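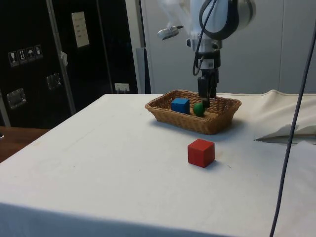 *The Presside kit at work: two-finger gripper over the basket, red cube still out on the cloth.*

# Presside Tabletop Kit

Hi, and welcome to the Presside page! I'm Nahuel Painemal, and I put this kit together with Eduard Hrnčiar after we got tired of rebuilding the same little table for every experiment (tape marks, lost cubes, somebody's lunch box standing in for a bin). It's a small set of objects plus a test routine for people working on learned pick and place, and we sell it through Dosine in more or less the form we use ourselves.

## What's in the box

- 1 wicker basket with low, sloping sides
- 2 wooden cubes, one red and one blue
- 1 green ball
- 1 white cloth, big enough to cover the table and hang over the front
- Printed sheet of start layouts
- The Pereyra scripts, on a card with a download code

You bring the arm, the gripper and the camera. We run ours with a parallel gripper and a small camera mount near the wrist, but the scripts only want a gripper open/close command and one color video stream, so use whatever you've got.

## What it's for

The question we kept asking was pretty narrow: if a policy has learned to move things into and out of a basket, does it look at the object you asked for, or does it just go where things usually are? With a single cube you can't tell. Put a blue cube and a green ball inside and leave a red cube out front, and suddenly the lazy policies get found out, which I still enjoy way too much.

So every Pereyra trial starts from a layout on the sheet and a one-line instruction ("take the ball out", "put the red cube in the basket"). The script logs the instruction, the first object the fingers close on, and where everything ends up. We score the first grasp separately from the final placement. Eduard pushed for that, I argued against it for most of April, and he was right.

## What we got with it

We ran 53 trials per policy, with 2 policies that differed in one thing only: the second one had training runs where the instruction changed while the layout stayed put. That second policy picked the correct object first far more often, and the gap was widest when the target was outside the basket. The plain one loved the basket. It'd reach in there no matter what I typed!

The ball was the hardest for both. It rolls when a fingertip brushes it, and in 3 of the trials it ended up against the basket wall with no room for a finger on that side. We count those as misses and keep going, and the scripts do the same unless you switch it off in the settings file.

I wouldn't read too much into our scores for your own lab, by the way. Different arm, different lighting, different numbers. What should carry over is the comparison between your policies on the same sheet.

## Setup notes

Don't iron the cloth. A few creases and a fold at the side are fine, and we trained with them (a policy that only works on a perfect tablecloth isn't much use to me). Smudges are okay too. Do keep the basket's long side running left to right, as the layouts assume that.

Teach the approach height with the basket in place. The rim flares out a bit and wide grippers will catch it on the way down. If yours does, raise the approach and come in closer to vertical.

## Ordering

Kits ship from the Dosine store at Clarnska. Spare cubes and balls are sold separately, and the layout sheet is free to reprint as often as you like. If you run the routine on an arm we haven't listed, send me your log files and I'll add your settings to the download.

Page last updated 14 Dec 2021.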